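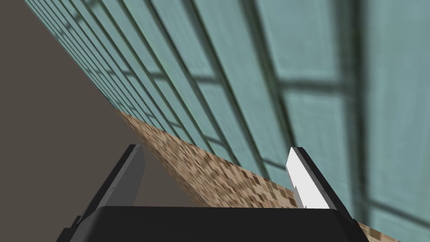 5.3 Leergriffe und der Verlust der Blickrichtung

Wir kommen nun zu jener Fehlerklasse, die uns im Verlauf des Projekts am längsten beschäftigt hat und der wir deshalb etwas mehr Platz einräumen, als es ihr Anteil an den Fehlschlägen vielleicht rechtfertigen würde. Gemeint sind Episoden, in denen der simulierte Arm den Greifzyklus formal vollständig durchläuft, dabei aber kein Objekt aufnimmt und dies von der Ablaufsteuerung auch nicht bemerkt wird. Wir nennen sie im Folgenden Leergriffe. Von den 759 Episoden der ersten Versuchsreihe in der Simulationsumgebung Bumaris fallen 211 in diese Klasse. Die übrigen Fehlschläge, vor allem Kollisionen beim Anfahren und abgerutschte Objekte, wurden bereits in Abschnitt 5.2 behandelt.

Wer zum ersten Mal eine solche Episode durchsieht, wird vermutlich zunächst an der Objekterkennung zweifeln, und uns ging es nicht anders. Wir haben einige Wochen damit zugebracht, die Detektionsschwellen nachzujustieren und die Texturen der Zielobjekte zu variieren, ohne dass sich am Anteil der Leergriffe Nennenswertes änderte. Erst als wir die Bilder der Handgelenkkamera neben die aufgezeichneten Gelenkwinkel legten, wurde uns klar, wo wir suchen mussten.

Abbildung 7 gibt eine Ansicht aus der Handgelenkkamera wieder, an der sich das Problem gut erläutern lässt. Die Finger stehen offen, zwischen ihnen befindet sich kein Objekt, und der Blick ist so stark verkippt, dass die türkisfarbene Fensterwand den größten Teil der oberen und rechten Bildhälfte einnimmt. Die graubraune Fläche links bietet der Merkmalssuche mit ihrem gleichmäßigen, matten Farbton so gut wie keinen Halt. Einzig der schmale Streifen des Fliesenbodens, der im Fingerspalt spitz zuläuft, liefert noch eine brauchbare Struktur, allerdings wird sein Muster zur Bildmitte hin immer feiner. Für eine Lageschätzung, die sich auf kontrastreiche Ecken stützt, ist dies eine denkbar undankbare Ansicht, und man darf es dem Verfahren kaum verübeln, wenn es hier ins Straucheln gerät.

Verstärkt wird die Schwierigkeit durch die Fensterwand selbst. Ihre dunklen Rahmen bilden ein regelmäßiges Raster, das in der Ferne zu dicht stehenden Streifen zusammenläuft und sich nach rechts zu breiten, weichgezeichneten Feldern öffnet. Ein Raster dieser Art ist mehrdeutig: Verschiebt sich die Schätzung um genau eine Scheibe, so passen die Rahmenlinien fast ebenso gut wie zuvor. In den Protokollen finden wir solche Sprünge immer wieder, und sie bleiben gerade deshalb unauffällig, weil der Restfehler der Anpassung klein bleibt. Hinzu kommt die helle Auflage auf der Innenseite des rechten Fingers. Sie hebt sich scharf von Wand und Boden ab, während der linke Finger dunkel vor der graubraunen Fläche steht. Die Eckensuche bevorzugt damit einen Bereich, der sich mit der Kamera mitbewegt und über die Lage im Raum nichts aussagt.

Der eigentliche Ablauf des Fehlers lässt sich aus den Protokollen recht genau nachzeichnen. Am Anfang steht eine Drehung des Handgelenks, die von der Planung zur Umgehung einer Gelenkgrenze eingefügt wird und für sich genommen völlig zulässig ist. Während dieser Drehung verliert die Lageschätzung die Objektmerkmale und behilft sich mit dem, was im Bild noch zu finden ist. Dauert dieser Zustand länger als 200 Millisekunden, so verwirft der Regler Pustosano die letzte verlässliche Schätzung und übernimmt die neue, ohne deren Herkunft zu prüfen. Von da an fährt der Arm ein Ziel an, an dem sich kein Objekt befindet. Der Schließbefehl wird ordnungsgemäß erteilt, die Finger erreichen ihre Endlage, und weil die Ablaufsteuerung allein das Ende der Bewegung abfragt, gilt der Griff als gelungen.

Man kann diesen letzten Punkt durchaus als Versäumnis unsererseits bezeichnen. Die Abfrage der Endlage stammte noch aus der Vorgängerumgebung Amaral, in der die Objekte in einer festen Halterung angeboten wurden und ein Leergriff schlicht nicht vorkam. Beim Übergang auf frei liegende Objekte haben wir sie übernommen und uns, offen gesagt, wenig dabei gedacht. Für eine Simulation sind die Folgen überschaubar. Auf einem realen Arm hingegen hätte dieselbe Kette von Ereignissen dazu geführt, dass der Greifer mit unzutreffender Lageinformation durch den Arbeitsraum bewegt wird, und zwar mit der vollen Geschwindigkeit, die für einen bestätigten Griff freigegeben ist. Wir ordnen den Fehler daher als sicherheitsrelevant ein und haben die Übertragung auf den Versuchsaufbau Brindard so lange ausgesetzt, bis die nachstehenden Änderungen erprobt waren.

Die erste Änderung betrifft die Merkmalsauswahl. Die Bildbereiche, in denen Finger und Greifergehäuse liegen, werden nun anhand der bekannten Geometrie und der aktuellen Öffnungsweite maskiert. Das klingt selbstverständlicher, als es im Einzelnen ist, denn die Maske muss der Fingerbewegung folgen, und am Ansatz des rechten Fingers blieb wegen der kleinen Stufe zunächst ein schmaler Rand stehen, der weiterhin Ecken lieferte. Wir haben die Maske dort etwas großzügiger geschnitten und nehmen den geringen Verlust an nutzbarer Bildfläche gern in Kauf.

Die zweite Änderung verlangt, dass eine neue Lageschätzung mit der Vorwärtskinematik verträglich ist. Weicht sie zu stark ab, hält der Arm an und dreht das Handgelenk langsam zurück, bis wieder Objektmerkmale im Bild liegen – ein gemächliches, aber recht zuverlässiges Vorgehen. Die dritte schließlich ersetzt die bloße Endlagenabfrage durch einen Vergleich der erreichten Fingerstellung mit der erwarteten Objektbreite. Bei sehr dünnen Objekten hilft dieser Vergleich nur bedingt, worauf wir in Abschnitt 6 zurückkommen.

In der zweiten Versuchsreihe, die 552 Episoden mit unveränderten Objekten und Startstellungen umfasst, traten unbemerkte Leergriffe nur noch vereinzelt auf. Sie betrafen sämtlich flache Objekte, bei denen die erwartete Breite nahe an der vollständig geschlossenen Stellung liegt. Leergriffe als solche kamen weiterhin vor, sie wurden nun jedoch gemeldet, und der Arm ging in den Haltezustand über. Die mittlere Dauer einer Episode stieg dabei spürbar an, was überwiegend auf das Zurückdrehen des Handgelenks entfällt. Ob sich diese Zeit durch eine vorausschauende Planung der Drehung wieder einsparen lässt, haben wir bislang nicht untersucht. Ebenso steht noch aus, die Fensterwand der Simulationsumgebung gegen eine weniger regelmäßige Umgebung auszutauschen, um den Anteil der Rastermehrdeutigkeit getrennt von dem der Fingermerkmale zu bestimmen.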